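Section 3: Setting up your fruit basket on the table

Right, you've got your table clear and wiped down, so now we get to the fun bit. I've set up the Ledano basket in more kitchens than I can remember (mine, my mum's, the staff room at Govdale) and I always do it in the same order.

1. Wipe the inside of the basket with a dry cloth. A damp one is fine too, but then leave it out overnight before any fruit goes near it.

2. Put it down empty, toward one side of the table, with the long edge facing you. You want a good bit of bare tabletop beside it for sorting.

3. Lay your fruit out on that bare bit first. Start with a single banana, one with no brown spots if you can get it, and check it over from stem to tip.
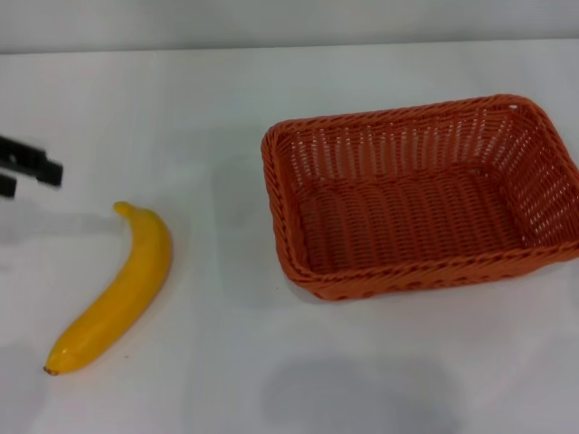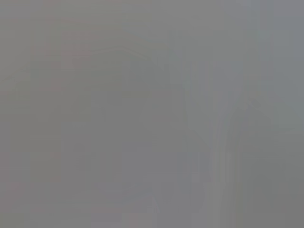 4. Pick the banana up around the middle, never by the stem. I've torn more stems than I'd like to admit, and a torn one goes mushy in no time!

5. Lower it in with the curve following the side of the basket, and let go once it's resting on the bottom. No dropping, please. Bananas bruise if you so much as look at them.

6. Add the rest of your fruit, heavy things first. Apples and oranges go under, anything soft goes on top.

Note: If you've bought the Momura liner as well, it goes in before step 3. Siu-fong Kwok swears by hers, but I reckon the basket looks nicer without, and you get the colour showing through.

Caution: Don't carry a full basket by one edge. Use both hands, underneath.

Caution: Keep it off the stovetop and out of strong afternoon sun, which will fade the weave.

Replacement liners are part number 2369. For cleaning off sticky spills, skip ahead to section 4.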